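Trirker Traders Board > Currencies > Swing trades and holding overnight

cikside_mel
Okay, so I've been holding a small long on the Aussie dollar since February and the swap charges are eating me alive. I'm up 77 pips on the chart, but my account says otherwise. Does anybody else get charged triple on Wednesdays, or is my broker having a laugh?

Samard70
Triple on Wednesday is normal for most pairs. Spot trades settle two days out, so Wednesday's rollover covers the weekend too. I used to close everything before the rollover and buy back in after, and the spread cost me more than the swap did.
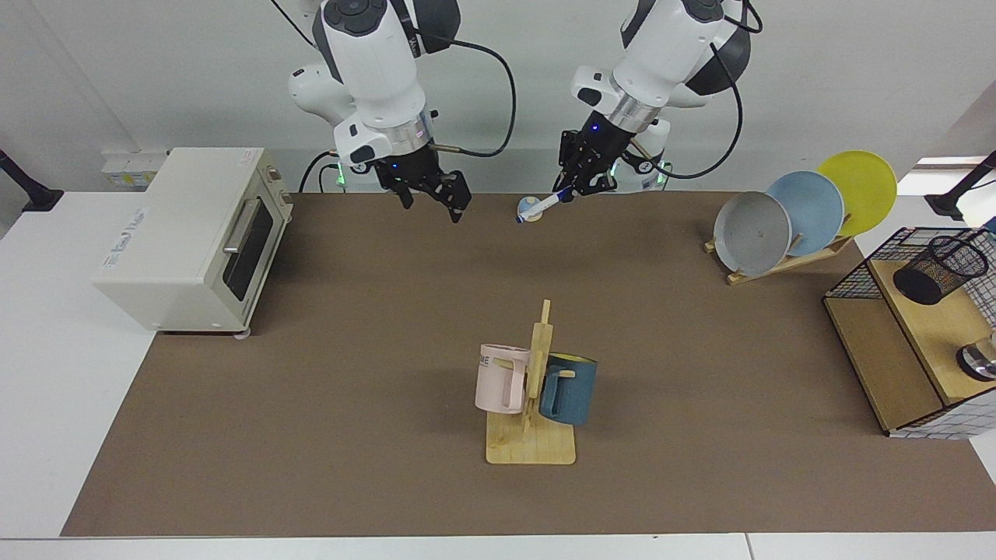 So when does the charge hit the account?

At 5 p.m. New York time with my broker, on anything still open at that moment.

vandusen_fx
I don't agree with Samard on the buying back in. If your position is big enough and you wait for the spread to settle down – give it an hour – you can come out ahead. I've done it plenty.

Samard70
An hour with no position, though! You're paying for that in risk. I missed a 70 pip move once doing exactly this and I'm still sore.

Pranab Bhuiyan
Mel, before you change anything, pull up the contract specs and look at the long and short rates separately. My old broker had a markup on both sides, so I was paying whichever way I traded. I moved $700 over to a second account just to compare, and the difference showed up in the first week.

cikside_mel
Thanks, all. Found the specs page and the long rate is way worse than I thought – going to try Pranab's idea with a tiny position for 3 nights and I'll post the numbers.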